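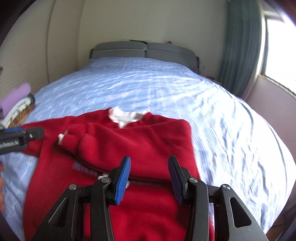 Reopening this one. The ticket was closed on Friday with the note "fold success improved after relabeling, no further action," and I don't think the log supports that. The claim is that marking the first sleeve fold as its own step in the hand-held gripper demos fixed the policy's habit of stopping halfway. Take the red sweatshirt demo. The right-hand sleeve is already across the chest, the cuff is over toward the left, and the other sleeve is still stretched out on the sheet. Under the new labels, that counts as "fold one complete." Under the old ones it was "fold in progress." Same state of the garment, different name, and the score went up.

Ticket: garment folding, sleeve step
Status: reopened
Opened by: Hae-won Pyo
Sites: Humside (training), Bainbridge (evaluation)

What was reported
Before relabeling: 10 trials, 4 counted as successes.
After relabeling: 10 trials, 7 counted as successes.

What I checked
1. Pulled the scoring script from both runs. They are different versions. The later one gives a pass if the first sleeve crosses the center line of the torso. The earlier one wanted both sleeves in and the hem brought up.
2. Rescored the later run with the earlier script. It drops to 5 passes. Going from 4 to 5 out of 10 is one garment, and I would not write a sentence about it, let alone close a ticket.
3. Looked at which garments were used. The first run had two hooded tops in it and the second had none. This is not in the notes anywhere.
4. Asked Bainbridge if the start poses were matched. Answer: "similar." I have asked for the start images.

Reply from Sustville, 17/11/2025
"The relabeled policy looks smoother and it hesitates less before the second sleeve. Everyone who watched it agreed."

My answer: maybe so. But everyone who watched it knew which policy was running. If hesitation is the effect, then measure the hesitation – the timestamps are already in the logs.

Still open
The Catell baseline was never rerun after the gripper pads were changed in October. Both policies were compared to the old baseline number, so I can't say if either one beats it.

Requested before this is closed again
– 20 trials per policy, same garments, start poses matched from images
– one scoring script, the earlier one, frozen before the first trial
– scorer does not know which policy is running
– Catell baseline rerun on the current pads
– time between first and second sleeve reported for every trial, failures included

I have no objection to keeping the new labels in the meantime. They are easier to read. Please take the word "improved" out of the summary page until the rerun is in.

Priority: normal
Assigned to: Bainbridge evaluation queue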